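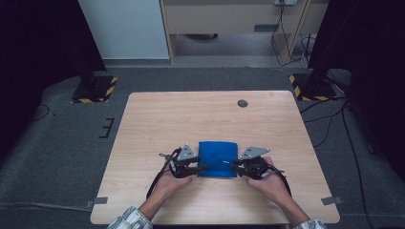

Household Textiles Reference, vol. 10, p. 274

Contents Index Previous entry Next entry Print

CLOTH FOLDING (flat goods)

Cloth folding is the reduction of a flat textile to a smaller, layered shape for storage, carrying or use. The term covers towels, napkins, tea towels, dusters and cleaning cloths. Garments and fitted sheets have seams, sleeves or elastic that call for other methods and are treated under separate entries.

Terms

The edge formed by bending the cloth is the fold. The edges left free are the open edges. A side that shows only folds is called closed, and a stack is normally arranged with closed sides facing out. The number of layers doubles with each half fold, so that a cloth folded in half twice has four layers and one folded three times has eight. Folding in thirds gives three layers and places one open edge on the inside.

A selvedge is the finished edge made in weaving. Cloths cut from wider material have no selvedge on the cut sides and are hemmed, overlocked or heat-cut. Hems add thickness, and where several hems meet at one corner the folded cloth will not lie level.

Materials

Cotton terry is thick and springy, and its loops grip one another once the layers are pressed together. Linen holds a sharp crease but slides on itself while being folded. Microfibre is a fine synthetic, commonly polyester or a blend of polyester and polyamide. It is light and soft, and small wrinkles tend to stay at the edges unless they are smoothed out by hand. Many microfibre cloths carry a small sewn tag at an edge or corner, which serves as a handy marker for turning a whole stack the same way.

Common folds

The half fold brings one edge over to the opposite edge. The quarter fold repeats this at right angles and gives a square from a square cloth, or a rectangle of the same proportions from a rectangular one. The third fold, also called the letter fold, brings one side in by a third of the width and lays the other side over it. It is used where the cloth must fit a narrow shelf.

The Skarken fold is a half fold followed by a letter fold across it. A cloth folded this way has six layers. It is described in Olga Lobo's manual Flat Goods, which recommends it for cleaning cloths because each outer face can be used in turn before the cloth is opened and refolded.

Method on a table

A flat, level surface somewhat larger than the open cloth is preferred. Smooth wood or laminate lets the cloth be turned without lifting. A rough or padded surface drags on the lower layer and pulls the edges out of line.

The cloth is spread with its long side facing the worker. The two far corners are lifted together and brought toward the near edge. Both corners should be set down at the same moment - if one lands first, the fold runs at an angle and the fault grows with each later fold. The layers are then smoothed from the fold toward the open edges.
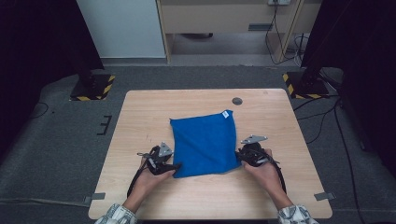

Once folded, the cloth is squared by taking hold of the left and right sides and drawing them apart slightly. Only light tension is needed. Too much will slide the upper layers over the lower ones, most of all in linen. The cloth is then turned or moved as a single piece, with all layers held on both sides.

Faults

The usual faults are skew, where opposite edges are not parallel; stepping, where the layers end at different distances; and bunching, where loose material is trapped inside a fold. Skew and stepping are corrected by opening the last fold and making it again. Bunching often begins in the first fold and may require the cloth to be opened fully. Cloths that have shrunk unevenly in the wash cannot be folded square, and the error is best placed on the inside.

Stacking and storage

Cloths are stacked with folds facing the front of the shelf so that one can be taken without catching the next. Brandão's laundry tables give a limit of 10 terry cloths to a stack and 80 for thin polishing cloths, the latter only where the shelf has side walls. The Irard system stands folded cloths on edge in a drawer, fold upward. It suits small cloths with at least four layers - thinner folds tend to slump.

Tags, where present, are kept at the same corner throughout a stack.

See also: Dikness gauge; Hem; Letter fold; Napkin; Selvedge; Terry.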